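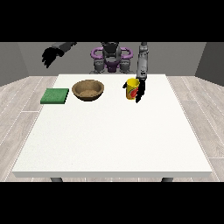
Eirini Triantafyllou once told me that a demonstration is only as good as the person giving it, and I've been quoting her ever since (usually to people who didn't ask!).

**Demonstration collecting** is the job of recording a task done properly, many times over, so a learning system can copy it. Each recording is called an *episode*. In simulation an episode holds the joint positions, the hand commands and where every object sits, all stamped with the same clock.

## How it goes

I learned on Nistano, where a person steers a simulated humanoid through table jobs – picking up a cup, say, with a sponge and a bowl for company. We did 20 episodes per layout, then shuffled the objects and started over. Guseren, the tool I use now, asks for 8 and makes up the rest by nudging the start positions.

## Bad episodes

Some people toss any episode with a fumble in it. I keep the ones where the hand slips and recovers, and Remigiusz Cieślak and I have argued over this since September. He tags his as "messy" and trains two versions, one with them and one without.

See also: *teleoperation*, *imitation learning*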